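Speaker notes – Moisture and movement in solid timber tops
Gurnerby session, 3/17/26. Slot is 30 minutes, leave 6 for questions.

Slide 1. Title only. Say who the talk is for: people who specify or look after furniture in heated buildings. Finishing is left for the April session.

Slide 2. Wood takes up and gives off water vapour until it balances with the air in the room. Most of the movement is across the grain. Along the grain it is small enough to ignore on furniture. Ask who has had a top split in its first winter.

Slide 3. Tangential against radial. A flat-sawn board moves more across its width than a quarter-sawn one of the same species. Do not read out the table, it is in the handout. Point to the gap between the two columns and move on.

Slide 4. Fixings. A top screwed hard to its rails cannot shrink, so it cracks or pulls the frame out of square. Slotted brackets or buttons let it slide. The slot must run across the grain – the Pluvano tops had theirs running the wrong way and we refitted the lot.

Slide 5. Leave up while talking about grain direction and where a long top should be fixed.
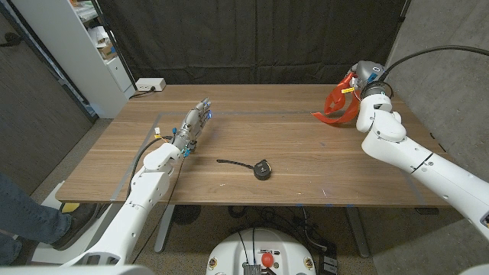
Slide 5: Wooden table, warm brown grain.

Fix at the centre line and let both edges move. If one edge has to stay flush with a wall, fix that edge and allow the full movement at the other.

Slide 6. Gondal readings. Meter pins in the underside, 22 tops, same two rooms throughout. The upstairs room dried faster once the heating came on. Mention that pin readings need correcting for species and temperature.

Slide 7. Acclimatisation. Stack on battens with air on all faces, out of direct sun. The Briniditz delivery was left in its wrapping on a concrete floor and cupped within 2 weeks. Skip this slide if short of time.

Slide 8. Contact details and handout link. Take questions from here, go back to slide 4 if anyone asks about brackets.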